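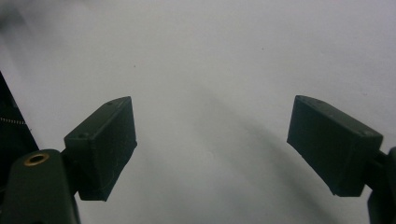

Figure 2. A broad, soft-edged shadow on a smooth, pale surface. The gray is uneven inside the shadow and lighter near its borders.

Sep 29, 2022
By the Prundton Daylight Group

3.2 What people mean when they call a wall "white"

Before we get to the survey itself, we would like to spend a little time on a problem that anyone who has ever picked out paint will know well, and that gave us more trouble than we had planned for. A white wall is hardly ever white all over. It is bright in one place and dull in another, it picks up a little of the carpet and a little of the sky, and wherever something stands between it and the light there is a patch of gray with no clear edge (Figure 2). Most of us learn to look past all this when we are very young, and we go on calling the wall white with perfect confidence.

That confidence is a fine thing at home, but it makes for awkward interviews. In our first round of visits, held in March in the older part of Prundton, we asked residents to tell us where on the living room wall the shadow of the window frame ended. People were kind and patient with us, and many walked right up to the wall to look. Up close they often lost the edge altogether, and several went back to their chairs and pointed to a different spot from the one they had started with. We had written the question as though a shadow had a border like a county on a map, and we are grateful to the residents for being so gentle in showing us otherwise.

For the second round we dropped the question about edges and used matching cards in its place. The set has 13 cards, painted in steps from a clean white to a middle gray using Serrano flat interior paint, and each resident was asked to hold cards against the wall until one seemed to belong there. We did this at 11 points per room, always starting beside the window and working toward the far corner. A Relteck light meter was read at each point at the same moment. Rooms were left just as we found them, with curtains where the residents liked them, and we did not visit when the reading at the window was under 500 lux.

The Skerkach housing blocks, which were added later at the suggestion of the town library, needed one small change. Many of the rooms there face a pale courtyard wall and get a good deal of their light secondhand, so shadows are wide and weak, and readings at the window seldom went above 800 lux. Residents in these rooms tended to choose lighter cards than the meter would lead one to expect, and they were quicker about it, too. We wondered at first whether they were simply being polite and hurrying us along to the coffee! The same leaning showed up when the cards were handed over in mixed order, however, and we have kept the Skerkach answers in the main set, with the two areas reported separately in Section 4.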